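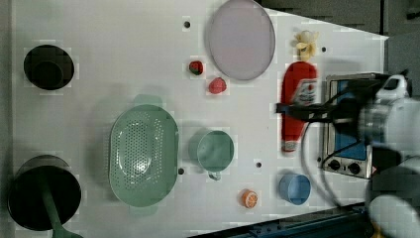

Sole trader

A sole trader is a person who runs a business on their own account, with no legal line between the two of them. If the business owes money, you owe money. I've been one since I left my job in Pradport, and I still get asked what it means at least once a month, so I'm writing this entry for the Gratcombe small business wiki in plain words (our editor, Francine Fraser, has kindly let me keep the "I"s in!).

Setting up

There's very little to it. You tell the tax office you've started, you keep records of what comes in and goes out, and you fill in a return each year. You can trade under your own name or pick another one. I went with Mfaume, which still looks lovely on an invoice, though my own name has to go on there too.

Money

Whatever is left after costs is yours, and you're taxed on it as a person. My first June I took 762 pounds and spent 697 of it, mostly on a second-hand printer and far too many envelopes – not my finest month! A separate bank account isn't required by law, but your bank may insist on one, and I'd never go back to mixing the two.

Compared with a limited company

A company is its own legal person, so your house is usually safer if things go wrong. The price is more paperwork and accounts that anyone can look up. My old neighbours at Dosico switched after 5 years and seem happy enough with it.

Staff

Sole traders can employ people, whatever the name suggests. You'll need to register as an employer and get insurance first.

Last edited July 12, 2022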